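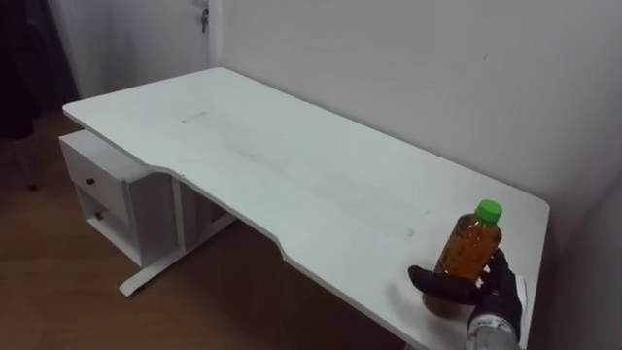
Preltanbridge, Monday, May 30, 2022

Reading time: 2 minutes

Unit 22: Looking after work surfaces

Matte white desktops show rubbing sooner than darker ones. A grey smudge along the middle, as on this desk, is where to start.

Wipe lengthwise with a damp cloth, then dry. Try a little washing-up liquid on scuffs – never scouring powder. Go gently round the curved front edge and the drawer knobs. Wipe the foot bar last, with a separate cloth.

For next week, read the Bloxham notes, page 50 onwards.

Contact: Unit office, Room 286 | Back to top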